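06/10/2026

Up early to do the dishes before the plumber, who then moved to Thursday. Two loads, one of them left over from Sunday. I had the Dirnon pages open on the counter while I dried, reading up for the piece on whether a machine can do this job yet. I have been putting that piece off since March. Clearing a table is the task everyone picks, so I am starting there too. These are the two simulated views I have been working from, both of the same room.

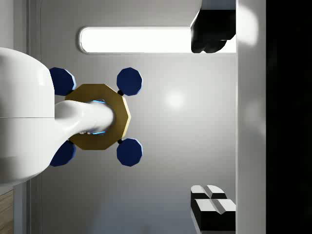
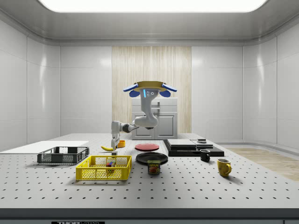 Silvia Machala wrote back at lunch that a banana next to a cup is a fair test of a hand and a poor test of a kitchen. Her point was that in a kitchen the trouble is everything you can't get to. The cup is behind the milk, the milk is open, and someone wants to use the sink. She thinks I should stop asking whether the arm can pick a thing up and ask how long I would be willing to leave it alone in the house.

I think she is mostly right. I wrote back that you still have to start with the picking up. A banana is soft and curved and a can is hard and straight, and one set of fingers has to manage both. A mug has a handle, and the handle can be facing the wrong way. A plate lying flat is worse than any of them. I tried it myself this afternoon with a pair of kitchen tongs and a dinner plate. I could not get the plate off the counter without sliding it to the edge first. The mug went fine. The banana went fine but I bruised it.

Then I went through the table again as if someone had asked me to clear it. The plates would go to the sink and the mugs with them. The SPAM can goes in the cupboard if it is full and in the recycling if it is empty, and I couldn't say which from looking. I would lift it and know. The little blocks are in the yellow basket, so I would leave them there, unless the gray one is where they belong. That is a thing you only learn by living in a house. My sister puts her blocks away by color and I would never have guessed it.

The arm hanging from above is something I had not thought much about. It leaves the table free, and I can see why you would want that in a shop. At home I would have to give up the ceiling light, and I would bump my head on it. Sýkora has the other kind in the back room at the packing shop, bolted to the floor next to the tape machine. It folds cartons. It does that one thing all day and does it well, and when a carton comes in bent it stops and waits for a person. He told me on the phone that he counted the stops for one shift and got seven. A new hire would have flattened the carton with his palm and gone on. Still, he would not give it back. Folding 170 cartons by hand is hard on the wrists, and his are bad already.

So my answer for now is yes for the shop floor, if the work is the same each time and somebody is in earshot. For the house I would say no, with an exception for vacuuming. Ours does all right on the hall floor and gets stuck under the radiator. I don't count the dishwasher, though Silvia says I should. She says it's the best robot in the house and we only stopped calling it one when it got good. I will probably use that and give her credit.

What I still don't have is anything on cleaning up after a mistake. If I drop a cup I get the broom. I have looked through the Tokgate notes and the Dirnon pages and all of it is about getting the cup up and getting it down. I sent Bosar a question about that before supper - no answer yet.

Wrote 2 pages, kept one. The part about the tongs can stay if I shorten it. Made soup, and washed the pot right away for once. The bruised banana went into the oatmeal for tomorrow. Need to call Sýkora back and ask whether I can come by during a shift and watch, and also whether he wants his ladder returned this week or next.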